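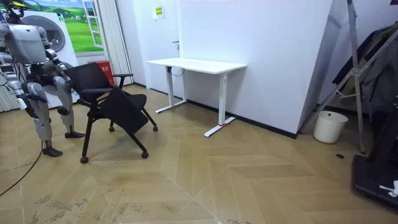 A humanoid robot and a chair on casters. Seating of this kind falls under Part B of the Brimgate rules.

A chair on casters is a poor test object in one respect: it moves before it is meant to. A box on a shelf stays where the plan says it is until the gripper closes. A castered chair may roll, swivel on its wheels, or do both when a finger touches the backrest, and the position measured a moment earlier is then out of date. Most written guidance for handling robots says little on the point, having been drawn up for parts that sit in fixtures.

The Brimgate working rules for moving light furniture are an attempt to fill the gap. The current text has 17 clauses in two parts. Part A covers the floor, the cables and the people in the room. Part B covers the object itself, with separate entries for fixed-leg chairs, castered chairs, small tables and trolleys. It is a house document and has no legal standing. Two outside groups, Erkik and Chaiyaporn, have adopted Part B with changes of their own, and the differences between the three versions are instructive.

All three start with the grip point. Brimgate permits contact on the backrest or its frame and forbids lifting by the armrests. Erkik allows the armrest for pulling, provided that it is fixed at both ends. Chaiyaporn follows Brimgate and adds that the approach should be made at walking pace or slower, with a full stop 100 mm short of the chair. The stop gives the operator a chance to check alignment and costs very little time. 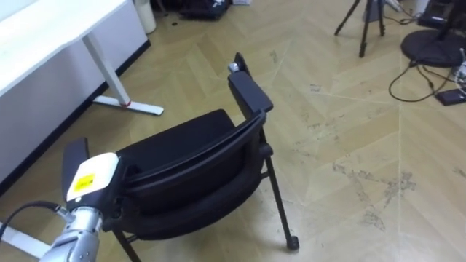
STANDARDS & PRACTICE

One-handed grips are treated separately. When a single gripper holds one side of a backrest, any push sets up a turning moment and the chair swings towards the free side. Clause 9 limits a one-handed move to a straight run or to a turn of no more than 90 degrees, after which the robot must release, step round and take hold again. Plindberg, which supplied comments on the draft in July, wanted one-handed moves banned outright. The request was turned down on the ground that the second hand is often needed to clear a door or steady a load, and a rule that is broken daily is of no use.

Force limits took longer to settle. The draft gave one figure for all seating, which suited a fixed-leg chair and was far too high for a castered one. The final text gives no figure. It requires the limit to be set on the chair in question, by raising the push in small steps until the casters turn, then fixing the ceiling a little above that value. The setting has to be repeated if the floor covering changes. Brimgate ran 33 trial moves on hard floors before the wording was agreed, and the log sheets are held with the rules.
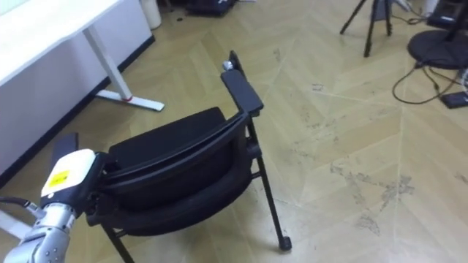
Floor preparation is the part of the code most often skipped, and the part on which the three versions agree almost word for word. The route is to be walked before the first move and the swept width marked, allowing for the chair at its widest angle. Desk feet are listed by name as an obstacle. A long flat foot of the sort fitted to the white desk here lies close to the floor, where a caster can meet it while the seat and armrests are still clear. Cables come next. Loose loops like those spread around the round stand base are to be taken up or covered if they lie inside the swept width, and tripod legs count at their full spread. Clause 4 also asks for grit and debris to be swept up, small casters being easily stopped by either.

Stopping is dealt with in Clause 14. On a halt, the gripper keeps its hold and the arm goes slack in the horizontal plane only. Erkik prefers the gripper to open, arguing that a person trapped between chair and wall can then push the chair away. Brimgate's answer is that a released chair on a sloping floor will keep rolling. Both positions are defensible, and the choice should be recorded in the risk assessment for the room.

The record sheet itself is a single page: chair type, floor type, grip point, push limit, route width, and the name of whoever walked the route. Chaiyaporn adds a box for caster condition. The next revision is expected to take in that box, together with a new entry for stools without a backrest, for which none of the three versions yet gives a grip point.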